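Spring cleaning the computer (yes, the inside too)

Posted 2023-04-27 by Corina Toma
Filed under: Workshop & Desk

Every spring I do the windows, the oven, the gutters and then, last of all, the computer. I put it off because it lives under the desk where I can't see it, and what I can't see doesn't bother me until the fan starts up like a hair dryer in the middle of a movie. That happened in January this year and I let it go on until now, so don't take me as a model of anything!

A few people wrote in after the vacuum cleaner page asking how I do mine, so I've put all my habits in one place. I'm not a technician. I've been opening up the same kind of plain desktop case for years, first at the Bucur office where I did the books and looked after the machines because no one else would, and then at home.

Before you open it

Shut the computer down properly, switch it off at the back, and pull the power cord out of the wall. Then press the power button once and hold it a few seconds. Take a picture of the back with your phone before you unplug the rest. I used to think I'd remember which speaker plug went where. I never did, and one year I had sound out of the left side only until June.

Carry it to a table with good light. I use the kitchen table with an old bath towel under the case (the feet on mine scratch) and I do it in the morning, when the sun comes in on that side. If it's nice out, the porch is even better, as you're going to make a cloud.

No wool sweater, please. No socks on carpet either. I touch the bare metal of the case every time I come back from answering the phone, and that's as fancy as my static protection gets.

What I have on the table

A soft paintbrush, 2 inches wide, never used for paint. A smaller makeup brush for the corners. A can of compressed air, or the little electric blower if it's charged. Cotton swabs. A Phillips screwdriver. A muffin tin for the screws, one cup per step, working left to right so they go back in from right to left. I've tried magnetic trays and I still like the muffin tin better.

I don't use the household vacuum inside the case. I know, I know, my brother-in-law does it every year and his computer is fine. The hose is clumsy and it can build up static, and I've sucked up a screw that way. Hold the nozzle outside the case to catch what the brush chases out, if you must.

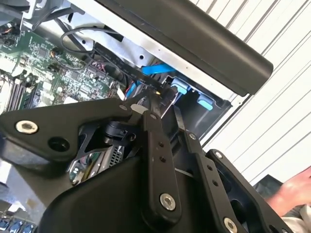
Doing the dusting

Start at the top and work down, same as with bookshelves. Brush gently first, then blow. If you blow first you just move the fluff from one corner to another and pack it in behind something. Short puffs, with the can upright. If you tip the can you get that freezing spray, and you don't want it on anything in there.

Hold the fan blades still with a finger while you blow on them. They'll spin like crazy otherwise and that's hard on the bearings. A cotton swab, dry, gets the gray line off the front edge of each blade, and it's oddly satisfying. I did 42 swabs one year (it was raining and I had nowhere to be).

Leave the power supply closed. Blow a little air through the grille from outside and call it done. That box is not a home project, even unplugged.

If your case has a dust filter on the front or the bottom, that's where most of the work is. Mine slides out. I rinse it under the faucet with a drop of dish soap, shake it, and stand it in the dish rack. It has to be bone dry before it goes back, so I wash it first thing and put it back last thing. Overnight is safer if the weather's damp.

Cables

While the side is off, look for any cable that has sagged toward a fan. I use reusable hook-and-loop strips, the Damell ones in the big roll, and cut them to length. Zip ties look neater but then you're in there next year with scissors next to a wire you like. Don't pull anything tight. And give each plug a light push with your thumb, just to be sure it's seated.

Closing up

Put the side panel on and the screws in finger tight, then go around with the screwdriver. Plug everything back in using your photo. If it doesn't start, don't panic! Nine times in ten it's the switch on the back. The tenth time it's the monitor cable.

Then wipe down the floor where the case stood before you put it back. I set mine on an upside-down Zoltier drawer organizer, 6 inches off the carpet, and it collects a lot less cat hair up there.

Next week: getting candle wax out of a tablecloth, and what I think of the Trukora stain bar.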